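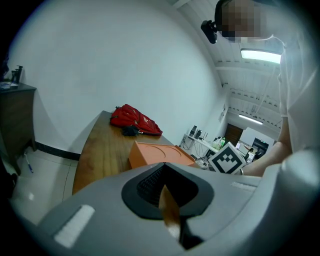
Wisteck Rumours

A big plain file of tavern gossip for tabletop roleplaying games, plus a little script that picks one for you when your players wander into a pub you hadn't planned for.

What's in the folder

rumours.csv is the one you want. It has 400 rumours in it, one to a line.
towns.csv has the Wisteck place names and a sentence or two on each.
pick.py is the script. It's very short and I'm not a programmer, so please be gentle.
print.pdf is the version laid out for folding into a booklet, with the rumours in the same order as the csv.
old/ is where I put things I couldn't bear to delete. You can ignore it.

Where this came from

I've been running games in the same made-up river valley for years, and the valley is called Wisteck, after a doodle in the corner of somebody's character sheet. My players love to ask barkeeps for news. They ask every barkeep! So I started keeping a list on my phone, and then the list got long enough that scrolling it at the table was slower than making something up, and that's when Caroline Khaemba told me to put it in a spreadsheet like a grown-up.

Half of the rumours, so 200, are tied to a particular town in the valley. The other half will work anywhere that has roads and people who gossip. I wrote most of them. Imre Medve wrote nearly all the ones with boats in them, and Celina Sikora wrote the church ones, the goose one, and the long one about the bell that I've had more email about than anything else I've ever made.

The columns

id: a number. It never changes, even when I rewrite the rumour, so you can put it in your session notes.
text: the rumour itself, written the way somebody would say it out loud.
town: which Wisteck town it belongs to. Blank means it goes anywhere.
teller: the sort of person who'd know it (ferryman, cook, bored soldier and so on). It's a suggestion. I ignore it all the time.
truth: yes, no, or sort of. More on this in a minute.
tone: silly, creepy, sad or useful. I picked these by feel, late at night, and I'm sure I've been inconsistent.
author: initials.
follows: if a rumour is a second helping of an earlier one, the earlier id goes in this column. Otherwise it's blank.

What one looks like

id: 117
text: They've stopped ringing for the late ferry at Arora. Somebody kept ringing back from the other side.
town: Arora
teller: ferryman
truth: sort of
tone: creepy
author: IM
follows: (blank)

About the truth column

People have strong feelings on this one. Amparo Cabrera thinks I shouldn't have included it at all, and that the person running the game should decide on the spot. I do see that! But when I'm tired I want to be told, and a "no" can be a lovely thing to build on, so it stays. If you'd like to be surprised along with your players, run the script with --hush and it'll leave the column out.

"Sort of" means the gist is right and at least one detail is wrong. Which detail is up to you.

Using the script

You'll need Python 3. Put everything in the same folder, open a terminal there and type:

python pick.py

That gives you one rumour. You can narrow it down:

python pick.py --town Arora
python pick.py --tone creepy
python pick.py --town Jabłońska --hush

Town names have to be spelled the way they are in towns.csv, accents and all. I know, I know. Irena Domański has offered to make it more forgiving and I've said yes please, so that should be in a later version.

If you ask for a combination that doesn't exist it just prints an empty line. This isn't broken, it's me not knowing how to write a nice message.

Or skip the computer entirely and do what I do half the time, which is open the booklet with my eyes shut and stick a finger on the page.

Which rules does it go with?

Any of them. There are no stats, no monsters with numbers attached and no magic item names borrowed from anybody's book. The world leans toward muddy and rural. If your game is set on a space station you'll be doing a fair bit of work, although I did hear from one person who swapped "river" for "coolant line" the whole way through and was very pleased with herself.

Things I know are wrong

The town of Ernetti is upriver in some rumours and downriver in others. I've decided this is because people in Wisteck are bad at directions. (It's because I lost the map.)

There are 2 rumours about a miller's missing dog that contradict each other completely. I've left both in, and they're both marked yes.

The tone column is heavy on creepy. Silly ones are harder to write than you'd think, and useful ones need somebody to have a plan.

Excel sometimes mangles the accented letters when you double-click the csv. Import it as UTF-8 instead and Jabłońska will come out looking like herself.

A few entries mention a dead child or a drowning. They're all tagged sad, so if you'd rather not have those at your table, filter that tone out and you'll miss them.

Sending me rumours

Yes! Please do! Keep it short enough to say in one breath, write it as speech, and don't explain it. Leave a loose end somewhere. I'd also ask that it not hang on a joke about somebody's accent or body, as I've turned a few of those down and it's awkward for everyone.

Tell me what initials you'd like. I read everything, but I'm slow in October when the school term eats me alive.

Licence

Do what you like with these, including in things you sell. I'd love a credit along the lines of "some gossip from Wisteck Rumours" but I'm not going to chase you for it. Imre, Celina and I all agreed on this over soup.

Changes

Version 2, May 13, 2022: added the follows column, fixed a pile of typos Amparo found, changed the colour of the booklet cover so it prints properly in black and white. Rewrote the one about the tax collector's honey. Moved the old one into old/, for anyone who was attached to it.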